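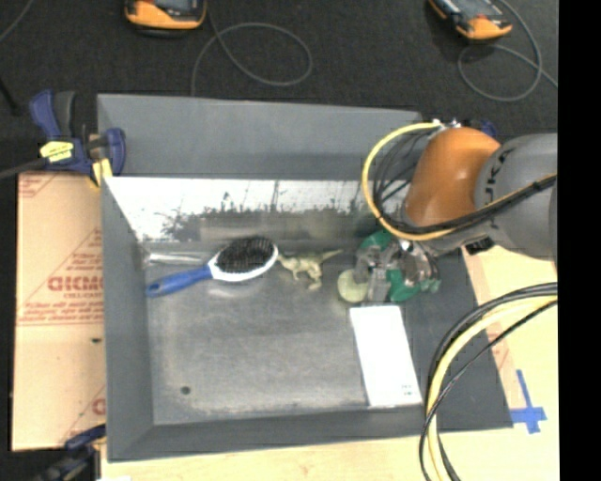
# The 23 to Harms

Efa Gough had driven the 23 for seven years when the company decided to stop running it. The letter came from Sasico, which had bought the line in May and had its offices two states away. It thanked her for her service and misspelled Huditthorpe.

She read it in the break room, folded it, and went out to start the bus.

The route ran from Huditthorpe up through Imance and ended at Harms, where there was a feed store, a church, and a gravel circle to turn around in. Most mornings she had the bus to herself after Imance. She liked that part. The road climbed along the creek and the heater finally caught up.

Mayu Tamura got on at the Imance stop, as she usually did, with her bag held in front of her.

"They're cutting it," Efa said.

"I heard." Mayu paid and sat behind the driver's seat. "When?"

"End of next week."

Mayu looked out at the creek for a while. She was going to see her brother, who lived past the church and didn't drive anymore. She brought him soup and did his bills.

"I could learn," she said.

"Learn what?"

"To drive. I never did it."

Efa checked the mirror to see if she was joking. She wasn't.

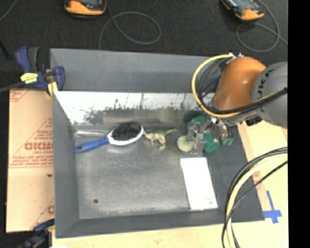
## Lost property

The depot wanted the office cleared before the last run, so Efa stayed late to do it. She found umbrellas, a library book, a hairbrush with a blue handle, one child's boot, a toy dinosaur. Each thing was supposed to have a tag with the route on it. Half of them didn't.

She wrote down what she could and put the rest in a box by the door. The library book was from Harms, from when Harms had a library. She kept that one out.

Mayu was waiting in the lot, next to Efa's car. She had her learner's permit in a plastic sleeve.

"You said after work," she said.

"I did."

They drove to the fairground, where there was nothing to hit but a fence. Mayu sat very straight. She braked too hard, and then too hard again, and apologized to the car both times.

"Don't look at the hood," Efa said. "Look where you want to end up."

"I want to end up at my brother's."

"Look at the gate, then."

Mayu looked at the gate. The car rolled toward it at a walking pace, a little left of center – then straight. She stopped short of the posts and put it in park without being told.

"How far is it to Harms from here?" she asked.

Efa knew it to the tenth of a mile, but she said, "Not far. There's one bad hill."

"Would you come with me, the first time?"

"I don't have anything else on," Efa said. She got the library book from the back seat and put it on the dashboard. "I've got something to take up there anyway."

Mayu turned the car around, slowly, and they did the gate again.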